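Search products, guides and downloads
Search
Clear

Trotby Plollside Wireless Controller

The Plollside is a full-size wireless game controller for Windows computers and for phones and tablets with Bluetooth. It is built by Trotby and uses the same shell as the earlier Rurken model, with new stick modules and a revised trigger assembly. Controllers made for the Rurken dock will charge on the Plollside dock, and the reverse is also true.

Both analog sticks use magnetic sensors. There is no contact between the moving part and the sensor, so the usual cause of stick drift is removed. The dead zone is set to a low value at the factory and can be raised or lowered in the desktop software. Stick caps pull straight off and come in 2 heights, both included in the box.

The triggers have a physical stop on the back of the controller. In the long position the full range of travel is reported, as needed for throttle and brake in racing titles. In the short position the trigger acts as a switch and reports a full press near the top of its travel.

There are 2 programmable buttons on the rear of the grips. Each can copy any face button, shoulder button or stick click. Assignments are stored in the controller and remain in place when it is moved to another device. 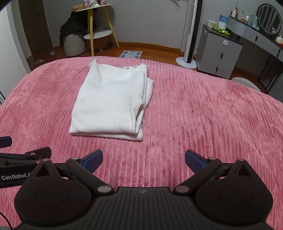

Can the controller be used while it is charging?

Connect the supplied USB-C cable to the computer and the controller switches to wired mode, charging as you play. On the dock it charges only, and all inputs are turned off until it is lifted out.

Wireless play on a computer uses the supplied USB receiver. Bluetooth is also available there, but the response time is longer and the rear buttons cannot be reassigned over that connection. To change modes, turn the controller off, move the switch between the grips and turn it on again.

Firmware updates are installed over the cable only. The April update adds separate response curves for the left and right sticks. Saved profiles are kept during the update, but the sticks must be calibrated again afterward.

Specifications

Connection: USB receiver, Bluetooth, USB-C cable
Stick sensors: magnetic, non-contact
Trigger positions: 2
Motion sensor: none
Headset jack: 3.5 mm, wired and receiver modes only
Width: 162 mm

In the box: controller, USB receiver, USB-C cable, stick caps, printed setup guide. The charging dock is sold separately.

Page updated 26 March 2025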